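Tuesday, boundary notebook – Drudberg wards

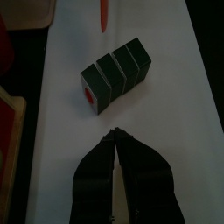
Four green blocks in a row, red dot on the end face.

Reran the ward split with Lemlem Tefera's corrected roll. Plan B still puts 392 voters from the Hernetti estate in with the river ward, joined by one strip of road. Shape looks bad on the map, but the compactness score is within our limit.

Plan C moves 242 of them back and breaks 3 streets down the middle. Asnakech doesn't like that and neither do I.

Yaroslav's script was counting postal voters twice in ward 10. Fixed before lunch, old totals struck out on the previous page – don't use them.

To do: ask Yara for the 1812 Gerry map scan for the talk. Rerun C with whole streets only. Send both plans to Lemlem T. by April.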